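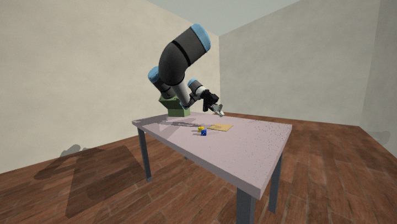
Uvau test cell in simulation: arm, table, mat and dice.

Progress report to Pirnance, Uvau project
Submitted 1/6/26

1. Summary

Work in this period was held up by a fault in the simulated test cell. In part of the main batch, the run log recorded a successful placement when the gripper had let go of the die too early. We stopped the batch, found the cause, and have corrected it in the simulation. The same control code was due to go to Venter for the real arm. We have withheld that release until the checks in section 5 are finished.

The budget is not affected. The transfer to the real arm will be late.

2. What was planned

The task is a simple one. The arm picks up a small die from the table and sets it down on a flat square mat, then moves clear. We had planned 900 runs with the start positions of the dice and the angle of the mat changed between runs. The results were to give us the first full set of placement figures, and those figures were to decide the grip force used at Venter.

Each run is allowed 4000 control steps. A run that reaches the limit is stopped and marked as a failure. 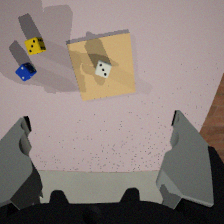 The placement check reads two values, the position of the die over the mat and the state of the fingers. If the die is inside the mat outline and the fingers are open, the run is marked as placed. Height was not part of the check. It had been in an earlier version and was taken out when we moved to the thinner mat, as the old height limit was rejecting good placements. We should have put a new limit in at that point and did not.

3. What went wrong

All of the runs completed. The placement rate looked too good compared with our earlier trials, so we played back the ones marked as placed. In 203 of them the fingers had opened while the die was still well above the mat. The check passed at the moment of release. In some runs the die landed on the mat anyway. In others it bounced and came to rest on the table, and in a few it went over the side.

The early release was caused by the joint limit handling in Trellinis, our motion planner. When the wrist came close to its limit during the move down, Trellinis dropped the remaining part of the path and sent the next command in the queue. The next command was "open". No warning was raised, because the planner treated a shortened path as a finished one.

So there were two faults, and the second hid the first. The planner fault is the more serious. A dropped die does no harm, but on the real arm the same behaviour could release a heavier part at height.

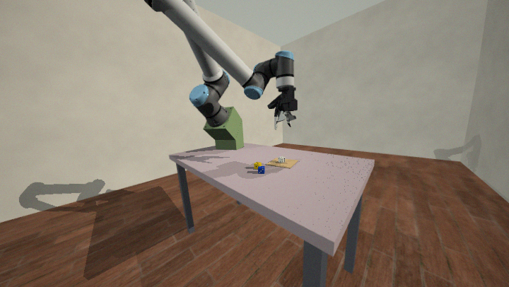
M. Pellow

We reported the matter to Venter on the day it was confirmed and asked them not to load the previous build. They told us it had been copied to the cell controller but had not been run with the arm powered. It has since been removed.

4. What has been done

Trellinis now returns a fault if a path is cut short for any reason. The queue is cleared, the arm stops where it is and the gripper keeps its last command, so a held part stays held. The operator has to clear the fault before anything else moves.

The placement check has a height limit again, measured from the top of the mat. It also waits for the die to come to rest before deciding.

We repeated 400 runs with both changes, picking start positions that had brought the wrist near its limit. There were no early releases. Quite a lot of these runs now end in a stop, as we expected, and the true placement rate for these positions is lower than the one in our last interim note. Please disregard the rate in that note. 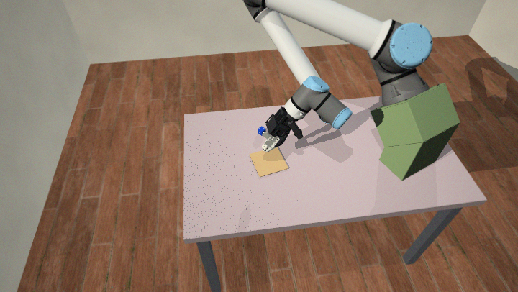
A smaller problem came up during the repeat runs. With the mat turned to certain angles, the planner picks a wrist position close to the limit when a better one is available. It is safe with the new stop in place but it wastes runs. A change to the cost settings has helped and we are still adjusting it.

5. Still to do

- Rerun the full batch with the corrected planner and check.
- Go through the other commands in the queue for the same fault, in particular the tool change.
- Write a test that forces a shortened path, to be run before every release.
- Agree with Venter a first session at reduced speed, with no part in the gripper.

The session at Venter was to have taken place before the summer break. We now ask for it to be moved to September. The grip force decision moves with it. No extra funds are requested.

6. Point for Pirnance to decide

The grant conditions say that results are to be shared with the other projects in the programme at each stage. We would like your agreement to hold back the placement figures until the full batch has been rerun, and to send the fault description on its own in the meantime. At least one other project uses the same version of Trellinis and should have the details soon.

This site uses cookies to remember your settings and to count visits. Accept all | Reject all | Manage cookies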